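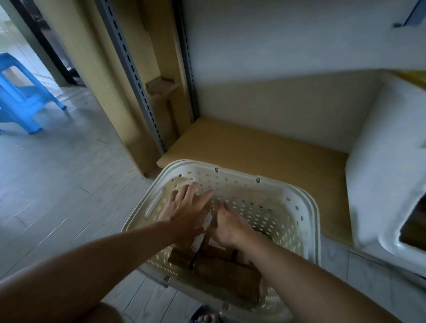 Brown parcels in the basket, bottom shelf behind.

The procedure for the parcel room at Bognár ran to 3 pages and had been written by Barnabás Rácz in a style that assumed the reader would be standing up. Sentences were short. Measurements were in millimetres. Under "Equipment" it listed a basket, plastic, with holes; a pen, blue; a knife, to be kept off the shelf when not in the hand.

Fumiko Honda took the room over in September. She was given the key and the procedure, and a chair with one arm. Rácz had gone to the branch at Randodach, where the goods came in by the pallet and were booked by weight. He had left on the evening bus without a handover, and the office took the view that the procedure was the handover.

Section one dealt with intake. Parcels were to go into the basket as they arrived, in any order and at any angle, until the basket was full or the van had gone. No parcel was to be opened at the door. The basket was then to be carried in and set on the floor against the lowest shelf, long side to the wall, so that the person sorting could reach in with both hands without turning the shoulders.

She tried it with the short side to the wall, found that she had to turn her shoulders, and changed it back.

Section two dealt with pressing down. A parcel that stood above the rim was to be pressed with the flat of the hand. If it did not go down it was to be taken out and put back another way up. Rolls went in last. On her fourth morning a consignment of rolls came in before the boxes, with the driver already back in his cab, and she put them in first because there was nothing else to put in. She recorded the departure from procedure on the sheet. Against "Reason" she wrote "order of arrival".

The sheet went to the office at five. It came back the next morning initialled, with no remark.

Section three dealt with labels. The label was to be read before the parcel was shelved, even where the parcel was known by its shape. The last three digits of the goods number were copied into the book. Most of the stock came from Zakix, a firm that made hinges and small catches, and Zakix labels were hard to read where the tape went over them. Rácz had set down a method: hold the parcel in two hands, one beneath and one at the lower corner, and tilt it until the shine moves off the print. He gave no angle. It was the only place in the document where he did not give a number, and she noticed it.
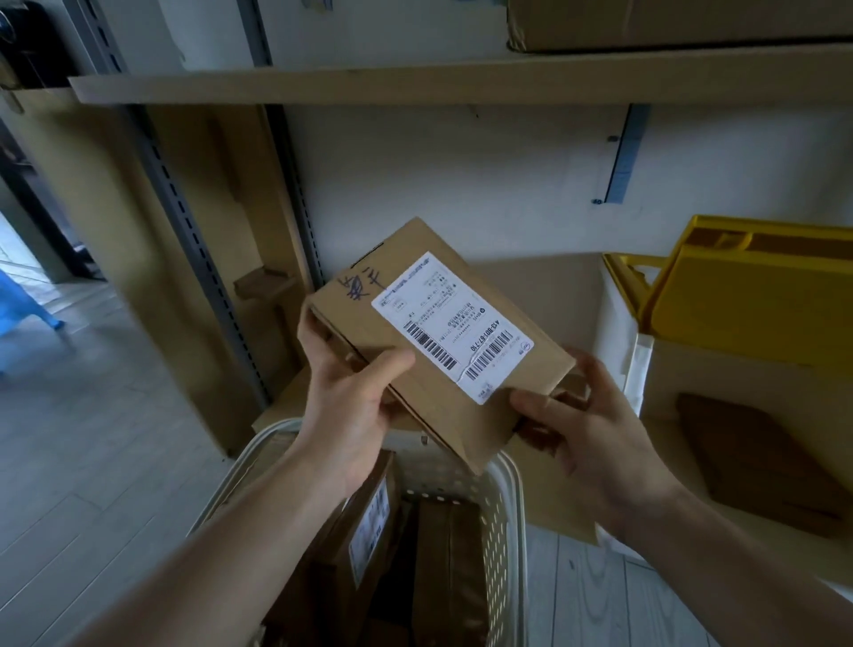 By the end of her second week the book stood at 129 entries in her writing. Before those came his. He made his sevens with a bar and his fours open at the top, and where he had made a mistake he ruled a single line through it and wrote the correct figure above. There were very few lines. She found that she had begun to bar her own sevens. She stopped, and then some days later found that she had started again, and let it stand, as it did make them easier to tell from the ones.

Goods number 447 was the first thing she could not close. It was in the book in his hand, received, with a tick. There was no second tick. Under the procedure a second tick meant that the item had been shelved, and an item with one tick was by definition still in the basket. She emptied the basket on to the floor. 447 was not in it. She put the parcels back, pressed down the ones that stood above the rim, and looked at the shelves again from the left.

She wrote to Randodach on the internal form. The form allowed two lines.

"447 has one tick. Where is it?"

The answer took four days.

"Not goods. See section six."

Her copy of the procedure ended at section five. She looked at the back of the last page, which was blank, and then at the page numbers, which were correct. She wrote again, asking for section six. While she waited she carried on with intake. There was a run of small boxes that week and a good deal of flattened card to be put by, and the knife was found on the shelf once, by her, where she had left it. She recorded that too.

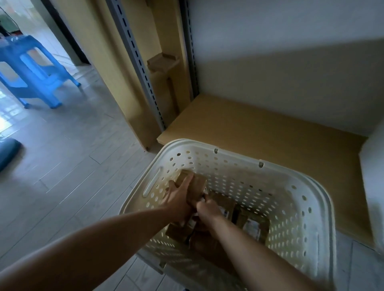 Section six arrived in the internal post, typed, on a single sheet. It was headed "Shelving" and had been taken out of the issued copy by the office on the grounds that shelving was a matter for Buildings. It gave the depth of the bottom board as 600 and said that this was to be measured yearly, as boards sag and sagging takes up depth. She thought this was wrong as geometry but could see what he meant. It then turned to the fixing. The grey uprights, with their slots, were sound. The side panel on the left was sound. Between the panel and the nearer upright there was a gap, and in the gap was a loose piece of board with a small tab standing out near the top, which was not a fixing and was not to be treated as waste. It had come as packing round a set of hinges. He had booked it in before he knew what it was, under the next free number, and once a number was given it could not be taken back. It stopped the panel knocking when the van door was slammed. The number was 447.

She went and looked. She had taken it for a piece of the unit. She put a finger on the tab, pushed, and felt it give slightly and return. Then she waited for the afternoon van, which was late, and stood by the panel with her hand on the wood while the driver shut his door. She felt the slam come up through the floor. The panel did not knock.

In the book she found the entry, and in the column for shelved items she put the second tick, with her initials and the time, 4.40. Under "Location" she wrote "in use".

The form to Randodach still had one line free. She considered it over her tea and wrote, "What angle do you tilt them at?" and put it in the tray for Lumcombe main post, second collection.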